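How to pack a box of small things for storage

Put the open box on the floor, where you can reach into it from all sides. First choose what will go inside. I keep one box for toys and small containers, and I close every lid before I begin.

Lay jars on their side only if the lid is tight. Write on each container with a black marker, so you do not need to open it later. Soft things, like a strip of plush, go next to the hard ones – they stop the knocking.
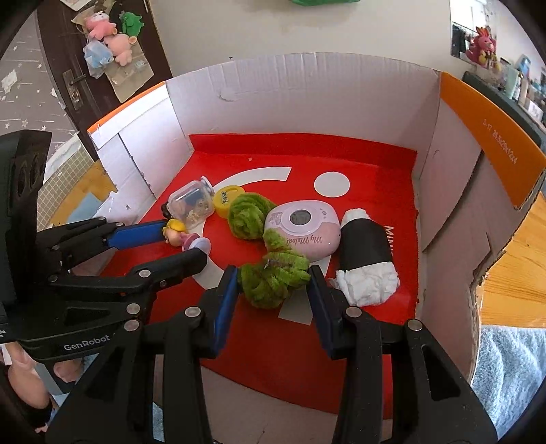 Yoon-hee Yoo wrote to me that she puts the small figures in last, because in her box they always slide under the jars and she finds them only in December.

Before you close the box, press gently on the top. If something moves, add more soft material. Then tape the middle and write the contents on two sides.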